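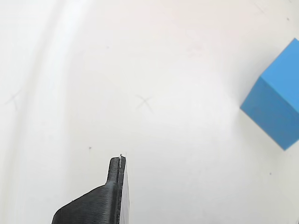 Quelle pression faut-il régler pour une première mise en service de l'aérographe Plokeo avec le compresseur Mokent ?

La pression de départ est de 175 kPa, mesurée au manomètre du régulateur, gâchette enfoncée et air en circulation. La valeur lue gâchette relâchée est plus élevée et ne sert pas au réglage.

Section 3. Raccordement et mise en service

3.1 Domaine d'application

Cette section concerne le compresseur Mokent à cuve, livré avec régulateur et filtre séparateur, le flexible Gullach tressé et l'aérographe Plokeo à double action. Elle s'applique aux encres acryliques prêtes à l'emploi et aux encres à alcool pour illustration. Pour les vernis et les peintures à base de solvant fort, se reporter à la section 6.

Les compresseurs Mokent sans cuve ne disposent pas du pressostat décrit au point 3.5. Leurs utilisateurs passent directement du point 3.4 au point 3.6.

3.2 Contenu à vérifier

Compresseur Mokent
Régulateur avec manomètre et filtre séparateur
Flexible Gullach, écrous femelles aux deux extrémités
Aérographe Plokeo, aiguille et buse montées
Capuchon de protection d'aiguille
Clé de buse
Joint torique réf. 319, deux pièces (une montée dans le raccord, une de rechange)
Lubrifiant Filip, flacon compte-gouttes
Support d'aérographe avec pince

Le ruban d'étanchéité n'est pas fourni. Il n'est utilisé que sur le filetage du régulateur, côté cuve.

3.3 Emplacement du compresseur

1. Poser le compresseur sur une surface horizontale et stable, sur ses quatre pieds caoutchouc.
2. Laisser un espace libre de 20 cm entre les ouïes de ventilation et toute paroi.
3. Placer l'appareil à distance du poste de pulvérisation. Le brouillard d'encre aspiré par le filtre d'entrée le colmate et réduit le débit.
4. Dérouler entièrement le flexible. Un flexible enroulé sur lui-même retient l'eau condensée dans ses spires.
5. Vérifier que l'interrupteur est sur 0 avant de brancher la fiche secteur.

Remarque : un compresseur transporté en hiver doit revenir à la température de la pièce avant la mise sous tension. Compter deux heures, carton ouvert.

ATTENTION : ne pas installer le compresseur dans un placard fermé ni sous un tissu destiné à en atténuer le bruit. Le disjoncteur thermique coupe alors le moteur et l'appareil ne redémarre qu'après refroidissement complet.

3.4 Montage du régulateur et du flexible

1. Retirer le bouchon plastique de la sortie de cuve.
2. Enrouler trois tours de ruban d'étanchéité sur le filetage mâle du régulateur, dans le sens du vissage. Laisser le premier filet nu.
3. Visser le régulateur à la main, puis serrer d'un demi-tour à la clé. Le bol du filtre doit pendre à la verticale.
4. Si le bol n'est pas vertical après serrage, dévisser complètement, retirer le ruban et recommencer avec un tour supplémentaire. Ne jamais revenir en arrière d'une fraction de tour sur un filetage garni.
5. Contrôler la présence du joint torique réf. 319 au fond du raccord de l'aérographe.
6. Visser le flexible Gullach sur la sortie du régulateur, à la main uniquement.
7. Visser l'autre extrémité sous la valve de l'aérographe, à la main uniquement.
8. Placer l'aérographe sur son support, godet vers le haut, capuchon d'aiguille en place.

Le ruban d'étanchéité est proscrit sur les raccords du flexible. L'étanchéité y est assurée par le joint, et les débris de ruban finissent dans la valve.

3.5 Première mise en pression

1. Tirer la bague du régulateur vers le haut et la tourner dans le sens antihoraire jusqu'en butée. La sortie est fermée.
2. Fermer la vis de purge sous la cuve.
3. Mettre l'interrupteur sur I. Le moteur démarre et la cuve se remplit.
4. Attendre l'arrêt automatique. Le pressostat coupe le moteur lorsque la cuve atteint 600 kPa.
5. Laisser l'appareil au repos pendant dix minutes, sans pulvériser.
6. Si le moteur redémarre pendant ce délai, il y a une fuite. Passer au point 3.8.

ATTENTION : si l'aiguille du manomètre de cuve dépasse la valeur de coupure et que le moteur continue de tourner, mettre l'interrupteur sur 0, débrancher la fiche et tirer l'anneau de la soupape de sécurité. Ne pas remettre l'appareil en service. La vis de réglage du pressostat est scellée en usine et ne doit pas être touchée.

3.6 Réglage de la pression de travail

Le réglage se fait toujours en montant. Pour diminuer la pression, descendre nettement sous la valeur voulue, puis remonter jusqu'à celle-ci.

1. Déverrouiller la bague du régulateur.
2. Enfoncer la gâchette de l'aérographe sans la tirer vers l'arrière. Seul l'air doit sortir.
3. Tourner la bague dans le sens horaire jusqu'à lire 175 kPa, gâchette toujours enfoncée.
4. Relâcher, attendre cinq secondes, enfoncer de nouveau et relire.
5. Repousser la bague vers le bas pour la verrouiller.

Pour les encres à alcool, une pression plus basse convient aux traits fins. Pour les acryliques opaques, en particulier les blancs et les jaunes, la pression peut être augmentée par petits paliers. Ne pas régler à plus de 245 kPa : au-delà, l'encre sèche sur la pointe de l'aiguille et le papier couché gondole sous le jet.

Remarque : la graduation extérieure du manomètre est en kPa, la graduation intérieure en psi. Les valeurs de cette notice se lisent sur la graduation extérieure.

3.7 Essai de pulvérisation

1. Verser cinq gouttes d'eau propre dans le godet.
2. Retirer le capuchon de protection d'aiguille.
3. Tenir l'aérographe à 10 cm d'une feuille d'essai, perpendiculairement à celle-ci.
4. Enfoncer la gâchette, puis la tirer progressivement. Le jet doit s'élargir sans à-coups.
5. Ramener la gâchette vers l'avant avant de la relâcher. L'ordre inverse laisse une goutte sur la buse, projetée à la reprise.
6. Vider l'eau restante, verser l'encre et répéter les étapes 3 à 5.
7. Tracer une série de points, puis une ligne continue, puis un dégradé.

Un jet dévié d'un côté indique une aiguille tordue ou une buse encrassée. Des bulles dans le godet indiquent une buse mal serrée ou fendue. Serrer la buse avec la clé fournie, sans forcer : le filetage casse avant que la résistance ne devienne sensible.

Les encres pour marqueurs vendues en flacon de recharge peuvent être pulvérisées sans dilution. Les acryliques en tube doivent être diluées et filtrées avant d'être versées dans le godet.

3.8 Recherche de fuite

1. Cuve pleine et moteur arrêté, appliquer de l'eau savonneuse au pinceau sur chaque raccord, en commençant par la sortie de cuve.
2. Observer pendant une minute. La formation de bulles localise la fuite.
3. Mettre l'interrupteur sur 0 et vider la cuve avant toute intervention.
4. Fuite à la sortie de cuve : refaire la garniture (point 3.4, étapes 2 à 4).
5. Fuite sous l'aérographe : remplacer le joint réf. 319. Déposer une goutte de lubrifiant Filip sur le joint neuf.
6. Fuite au bol du filtre : dévisser le bol, essuyer la portée du joint, revisser à la main.
7. Air sortant par la buse, gâchette relâchée : la valve de l'aérographe est en cause. Voir section 5.

Le lubrifiant Filip s'emploie aussi sur la tige de gâchette et sur la garniture d'aiguille. Ne pas en mettre sur la pointe de l'aiguille. Ne pas lui substituer d'huile minérale, qui fait gonfler les joints et repousse l'encre sur le papier.

3.9 Arrêt

1. Rincer l'aérographe jusqu'à ce que le jet soit incolore.
2. Mettre l'interrupteur sur 0 et débrancher la fiche secteur.
3. Enfoncer la gâchette jusqu'à chute complète de la pression dans le flexible.
4. Placer un chiffon sous la cuve et ouvrir lentement la vis de purge.
5. Appuyer sur le poussoir situé sous le bol du filtre pour évacuer l'eau.
6. Laisser la vis de purge ouverte jusqu'à l'utilisation suivante.
7. Remettre le capuchon de protection d'aiguille.

ATTENTION : ne pas dévisser le flexible sous pression. L'extrémité libre fouette et peut blesser.

Modifications par rapport à l'édition précédente : étape 4 du point 3.4 ajoutée, ordre des étapes du point 3.9 corrigé (purge après mise hors tension), remarque sur les graduations du manomètre déplacée au point 3.6.

Rédaction : Tudor Barbu. Relecture technique : Fahad Virk. Révision de janvier.

Section suivante : 4. Dilution et filtration des encres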